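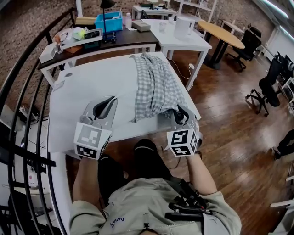
Garnard wants to charge for kitchen towels by the wash

Garnard, the home goods seller, will start renting out dish towels and table linens in November under a plan called Sekano, and it would like you to believe this will save you money. The numbers it has put out so far don't make that easy.

For $139 a year, a household gets a set of cotton towels and napkins, a mesh bag, and a pickup every other week. The dirty ones go off to a plant in Traltitby and a clean set comes back. Customers who go over their limit pay extra per bag. The company says the average home "wastes" $300 a year on buying, washing and replacing kitchen linens.

Asked where the $300 came from, Garnard pointed to a survey of its own mailing list. People were asked to guess what they spend. The survey did not ask for receipts, and it counted paper towels, which Sekano customers would presumably still buy.

"I have been using the same six towels since my daughter was in grade school," said Golnar Kordestani, who teaches household budgeting classes and has looked over the terms. "I can't get to $300 unless I set them on fire every spring."

Her own math puts the yearly cost for a family of four at $85, and that includes detergent, power and a few new towels. She also noted that the plan renews on its own and has to be canceled by mail.

Then there is the green claim. Garnard says Sekano uses less water than home washing, by as much as 69 percent per towel. That figure compares a full load at the plant with a home load holding nothing but towels. Most people throw theirs in with everything else. The vans that carry the bags back and forth are not part of the sum at all.

Ardalan Mahmoudi, who runs the Sekano program, said the company would publish a fuller study next year. "We think people will pay for one less chore," he said. That may be so, though the chore of folding remains, as the towels come back flat in a stack and a bag doesn't unpack itself.

A similar plan from Issahaku, a smaller rival, closed after two winters. Customers kept the nice towels and sent back the old ones. Mahmoudi said each Sekano towel will have a tag sewn into the hem, and missing ones will be billed. He would not say how much.

Sign-ups open at 9 a.m. on launch day. The first month is free with a card on file.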